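4.2 Rules for the two-arm drinks task

The procedure for the shared table was written by Svitlana Hutsuliak and Usman Shaikh, and was used at both the Trereo and Clomach sites. It covers tasks in which two arms work over one cup, including placing a straw. Each operator read it before the first session and signed the log sheet.

The first rule concerns roles. One arm handles the straw and the other attends to the cup. The roles are fixed before the episode begins and may not be swapped part way through. If the straw is dropped, the episode is stopped and marked as failed. Operators are not allowed to pick it up by hand and carry on, a practice we found in 13 of the 200 pilot episodes.

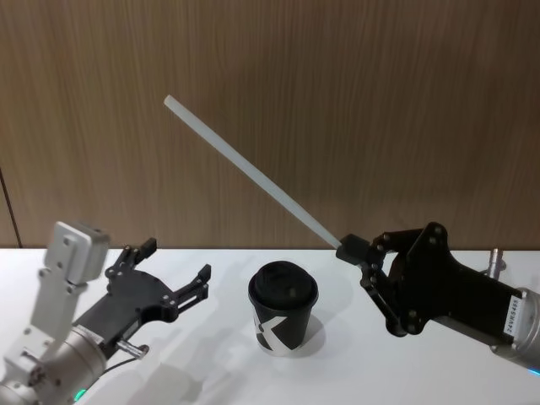 The second rule sets the order of movement. The arm attending to the cup must be still before the straw is lowered towards the lid. Both arms may move together during the approach, provided that neither crosses the middle of the table. Speed limits are those given in Section 3 and apply to both arms.

Lids, cups and straws are checked at the start of each session. A bent straw is thrown away. Anything that has touched a gripper is treated as unfit for drinking, and no cup used in a trial leaves the work area with a drink in it.

Figure 6. Two-arm straw task with a lidded paper cup. The right gripper holds the straw; the left gripper is open.

Gulyás and Ansah reviewed the logs in June and found nine breaches of the order rule. Most came from operators who had learnt on the older Wokex procedure, where the order was left to the operator.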